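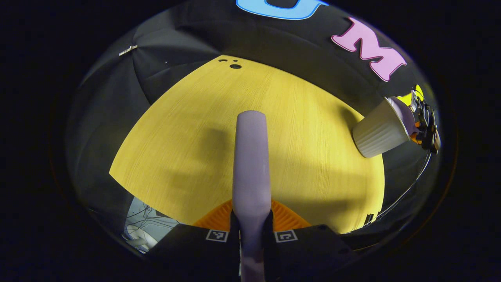 Zedik issues safety notice on soft gripper fingers

NOSMONT — Dec 27, 2024 — Zedik is asking owners of its Wei hand-held gripper to stop using the tool and check the soft fingers before it goes back into service. The notice applies to single units and to paired sets, and to Wei fingers fitted to other equipment.

The company has received three reports of a finger coming away from its mount while the gripper was closed on an object. In one case the operator received a minor cut to the hand from the exposed mounting edge. The other two reports involved dropped items and no injury.

Zedik's testing centre in Nosmont has traced the fault to the moulded base of the finger. A small split can form where the soft material meets the mount and is hard to spot when the gripper is open. It grows with repeated squeezing, particularly when the load is off to one side, as it is when a cup or similar light container is held by the rim.

The fault affects fingers from one production batch, supplied to Zedik by Gramex. Roughly 400 fingers were made in the batch and 200 of those have been shipped to customers in Canada. The remainder are in storage and will not be sold. Fingers from the batch carry a colour code on the underside of the base, listed on the Zedik support page.

Owners should take the following steps:

Disconnect the gripper from power.
Remove each finger and read the code on the base.
Bend the finger gently in both directions and look for a split or a pale line near the mount.
Set aside any finger from the affected batch, even if no damage is visible.

Glue and tape repairs are not approved. Two users had already tried adhesive before contacting the company, and in both cases the split continued underneath it.

Replacement fingers will be mailed free of charge, starting in January. They have a thicker base and fit the existing mount, so the gripper body does not need to be returned. Calibration should be repeated after fitting — the new finger is slightly stiffer and closes at a different force. Customers who would prefer a refund for the affected parts can ask for one on the same form.

Software and marker tracking are not affected. Recordings made with the older fingers remain usable, although Zedik suggests checking any session in which an object was dropped without an obvious cause.

Gramex has changed its curing process and is now inspecting every finger before it leaves the plant. Zedik has also added a bend test to its own receiving checks.

Claim forms and fitting instructions are available on the Wei support page or from the Zedik service desk in Nosmont. The service desk is closed on statutory holidays.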